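Subject: Re: [handling-list] Open day at Farquharson - notes and arrangements for September
Date: Wed 17 June
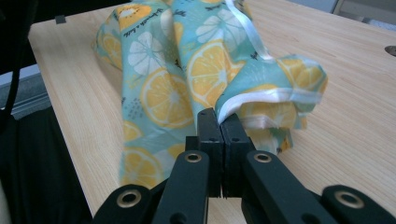

Hand-held gripper closed on a folded corner of the lemon-print bag, Farquharson open day.

On the list, a member of the Joveo group wrote:

> Thanks for putting the programme up. We couldn't send anyone to
> Farquharson this time. Could somebody who went post a short account
> of the soft goods table? In particular:
>
> Were visitors allowed to use the hand-held gripper themselves, or was
> it shown by staff only? Our own open day had a rope across the front
> and people lost interest quickly.
>
> Also, did the Gestska people say how many recordings they have now?
> The last number I have is from the winter and was well short of 1,000.
>
> And is the September date at Lukuneck fixed?

Replies in order.

Visitors used it themselves. There was one hand-held unit on the soft goods table and a second in a drawer, which stayed there. Each person had a short briefing (how to hold it, how far to squeeze, where to keep the other hand) and then seven minutes at the table. Seven was too short for anyone who wanted to try more than one item and too long for the school party. I would suggest letting people choose between a single pick and a longer turn, with a separate queue for each.

The task was the usual one: take hold of a fabric item by an edge, lift it clear of the table, lay it down flat. The items were a tea towel, a pillowcase and the teal bag with the lemons on it. The bag was the most useful of the three for explaining the problem. It bunches, so the operator has to pick out one fold from several, and the white binding gives a visible edge to aim for. Most visitors went for the middle of the heap first and came up with a fistful of cloth. Those who went for a corner did better, and several of them worked out for themselves why we keep asking for wrist-view recordings.

The fingers are the flat black pair that Gestska has used since last year. I asked about the softer pads discussed on this list. They have been tried on the bench and they hold cloth well, but they leave the operator with less feel for when the jaws have met. No decision yet.

On numbers: Gestska gave the total as 1,434 recordings before the open day, all soft goods. They had hoped to add 200 from visitors and ended with more than 100 that they expect to keep. The rest were dropped for the reasons you would guess - the turn ended part way through, the item went on the floor, or the operator turned round to talk to someone. The visitor recordings will be stored as a separate set and will not be mixed with the trained operators' work. I think that is right, and I would ask Joveo to do the same if you still have yours.

Two points on the layout, for whoever does the next one. The table was too near the door, and the queue stood in the way of people trying to leave. The display showing the recorded view faced the operator, so those waiting could not follow what was going on. Turn it round, or put up a second one.

The fixed arm at the far end of the hall was shown on rigid parts only. It ran to its timetable all day. I did not spend long there and will leave that to someone who did.

September at Lukuneck is fixed as to month but not day. They are waiting to hear about the hall. They can offer two tables and want to know by the end of next week who is bringing equipment, what power it needs, and whether it can be left overnight. Please answer on the list and not to me directly, so that Lukuneck sees it.

If Joveo does come, bring the striped towels. We have nothing with a woven pattern and the comparison would be worth having.

--
To leave this list, send a blank message with "unsubscribe" in the subject line.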